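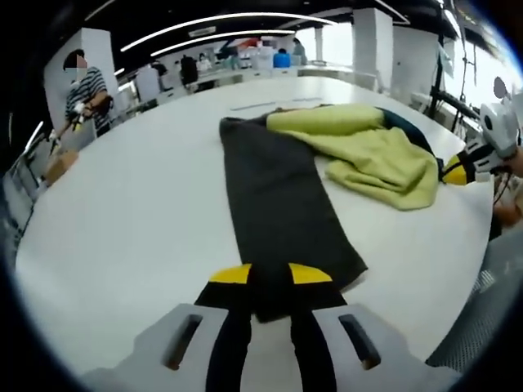 Hand-held grippers and everyday frustrations: clothes handling on a white table.

Paying to Do the Laundry
July 11, 2019

I have wanted a robot to fold my clothes since I was old enough to be told to fold them myself. The robot has been five years away for that entire time. So when Cidis started selling the Trollden kit this spring, with a brochure that used the word "effortless" on three of its eight pages, I read it the way other people read travel ads in February.

The Trollden kit doesn't fold your clothes. I want to get that out of the way early, as the brochure takes until page six. What the Trollden kit does is let you fold your clothes, by hand, wearing what amounts to a robot's hand over your own, while a camera takes notes. Later, if you've done it enough times and well enough, the notes go into a training run and a robot you don't own yet gets slightly better at shirts. The kit costs $2,964 for a pair of grippers, and the training run is extra.

Put that way it sounds like a swindle, and I've heard it called one by people whose judgment I otherwise trust. I think they're wrong. I think it's one of the better ideas anyone has sold to small shops in a while, and that it's being sold badly, by people who are embarrassed about the good part.

The good part is the dullness. Anyone who has tried to teach an arm to handle cloth by driving it around with a joystick knows how that goes. You spend the morning persuading it to pick up a sock. It picks up the table. You go to lunch. With a gripper in your fist you simply reach out and do the thing, with your own shoulder and your own good sense about where a sleeve ends, and the only handicap is that your ten fingers have been cut down to two. It's a real handicap. It's also the same one the robot has, and sharing it is what makes the recording worth keeping.

We had the kit at our shop for four weeks. We do small automation jobs, mostly packing and sorting, and a customer who rents out kids' uniforms had asked whether folding was within reach. I'd said I would look into it, in the voice I use for things I expect to say no to.

The first week is humbling. I'm a competent adult, and I've folded a great many T-shirts to a standard my household accepts. In the grippers I was a raccoon in oven mitts. You pinch the hem, and you get the hem and also the back of the shirt. You pinch again, more delicately, and you get nothing. You lift, and the far corner slides out of its fold as though it had an appointment. The manual, all 151 pages of it, covers this under "Operator Adaptation" and suggests regular breaks.

By the second week your hands have worked it out, and you couldn't explain how. You press down first, then close. You drag cloth more than you lift it. You stop trying to smooth things with a palm you no longer have. I found myself doing it at home, at the dryer, two fingers of each hand, and was asked to stop.

Where I part ways with Cidis is over what they think you need around the grippers. The hardware is the modest, sensible piece of this. It's light enough for an afternoon, the jaws meet where they should, and the tips are easy to keep an eye on against dark cloth. Then there's the subscription, which is called Wurkoslow, a name that I assume tested well in a language I don't speak. Wurkoslow receives your recordings, grades them, and tells you how you did.

It grades on a scale of 100, and my folds ran in the 50s. I don't mind a low mark. What I mind is that I never learned what I was being marked on. A fold I was proud of, edges square, sleeves in, something you could have put in a store window, got a 41. The one I did while arguing about lunch got an 83. I wrote to support and was told that the score reflects "demonstration quality across multiple dimensions." I have asked which dimensions. I look forward to October, when the next release is supposed to say.

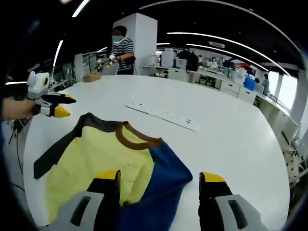

The trouble with a grade you can't read is that people start working for it anyway. Inside a few days we'd all noticed that slower seemed to score better, so we slowed down, and by the end of that week we were folding like people defusing something. If a robot ever learns from those sessions, it'll be the most anxious laundry worker in the country. I had us throw them all out, and the scores dropped, and the folds began to look like something a person would do on purpose again.

There's a larger complaint here, and it's the one I care about. The Cidis pitch treats the person holding the gripper as a sort of plumbing. The brochure promises "operator-independent data," as though the ideal would be for the skill to arrive with no one attached to it. But a fold is a string of small opinions. Do you take the collar first or the hem? When the shirt lands crooked, do you fix it or work with it? A kid's top with a ribbed neck wants to be treated differently from a limp pant leg, and a person who has folded a few thousand of each will do it differently without being told. Take that out and you've got two plastic jaws and a lot of disk space.

The uniform rental people understood this in about a minute. Their best folder came by the shop one afternoon, put on the grippers, complained about them in terms I enjoyed, and by the end of the day was turning out cleaner work than any of us had managed in two weeks. She asked who would own the recordings. I said it was a good question, and then I went and read the contract, where the answer is Cidis, unless you pay for the tier where the answer is you. She asked whether the person doing the folding got anything. The contract doesn't take that up.

I think it should. If your product is built on the idea that skilled hands are worth recording, you've already admitted what they're worth, and the only thing left is to settle the amount. I don't have a formula. I do have the observation that a company charging $2,964 for the glove ought to have given a little thought to the hand.

The obvious alternative is Rowlands, who will do the whole thing for you. You ship them a box of your garments and a page describing how you'd like them folded, and their staff records the sessions at their place and sends back the files. I got a quote. It was polite and it was not small, and for a big outfit with one kind of towel I can see the sense in it. For a customer with kids' tops in nine sizes and a private theory about collars, I can't. You'd be paying strangers to learn your habits so that a machine could learn theirs, and something is going to fall off the truck between the two.

So my advice to shops our size is to buy the grippers and leave the rest in the cart. The recordings save to an ordinary drive in an ordinary format, which the brochure mentions once, in the kind of type usually reserved for side effects. Have the person who's good at the work do the work. Pay them more on the days they do it, and say so up front. Watch the sessions back yourself, with coffee, and throw out the bad ones. You know what a bad fold looks like. You've been refolding other people's for years.

Be ready for it to take over a table, too. Cloth spreads. You set out one shirt and by three in the afternoon there are garments at every angle, somebody's using the only clear corner for their own things, and the power strip has migrated to the exact place where you wanted to lay out a sleeve. Get a bigger table than you think you need - a round one is fine, people can come at it from all sides - and decide early who's allowed to put a mug on it.

I should say how the robot did, because people ask, and they ask with real hope in their faces. We trained on the sessions we kept and tried the result on an arm we had in the back. It can fold a child's T-shirt in half. On a good day it can fold it in half again. It takes four minutes, which a lot of people find disappointing and which I, having watched it pick up the table for most of last year, find close to moving. The customer has asked us to keep going. She'd like it under a minute, and she'd like the collars on top.

We sent back the Wurkoslow login at the end of the trial and kept the grippers. Cidis has since emailed me a survey asking how effortless I found the experience, on a scale of one to ten, with no indication of what the numbers mean.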